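Sirbridge Makers' Help > Robot arms > Setup and repair

Arm stops short over the colander, grip drifts after a few runs

We have a single arm on a white table at Nillness, set up to pick and place play kitchen things. It ran fine until February. Now the gripper closes 15 mm off to one side when it goes for the colander, and the cable bundle pulls tight when the wrist turns. I have re-run the wrist camera calibration twice and the error comes back within 29 cycles. The controller logs fault 1574 when it stops. Where should I start?

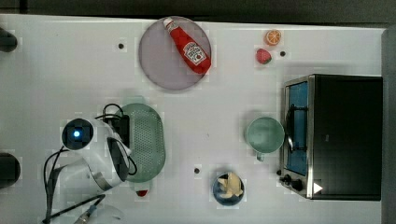
Calibration is the last thing I would touch. If the error comes back after a good calibration, something is moving, and the usual suspects are the gripper bracket screws and the cable. Your black cables are looping over the rim of the colander, so they can catch on it when the arm lifts. Clip them back along the arm, leave enough slack for a full turn of the wrist, then jog it by hand at low speed through the whole range. After that check the bracket. Ours had worked loose after 400 hours.
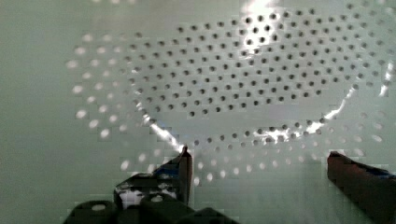
Once the bracket is tight, do the calibration one more time and write down the offsets. Compare them the next morning before you run anything. If they have changed, look at the base bolts.

Agree with the above about cables. Same fault number on our Venell controller and it was a connector not pushed home. Try that first, it's free.
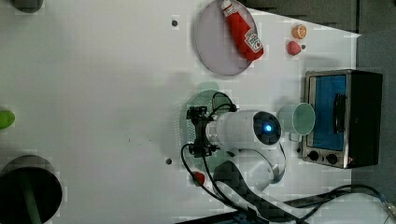
Power down before you unplug it. I didn't and lost the saved positions.

One more thing from me - shiny or perforated items are hard for a wrist camera. Turn the exposure down and test on a plain block. If the block is fine and the colander isn't, leave the mechanics alone. Doherty sell a matt spray but I haven't used it. 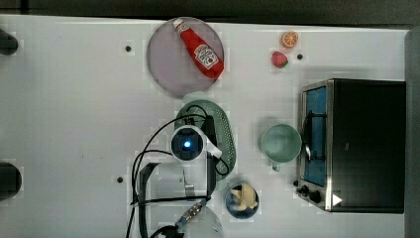
Do I need to recalibrate after moving the cable clips?

Only if you had the camera or the bracket off. Moving clips further down the arm doesn't change where the camera sits, but run one slow test cycle before going back to full speed.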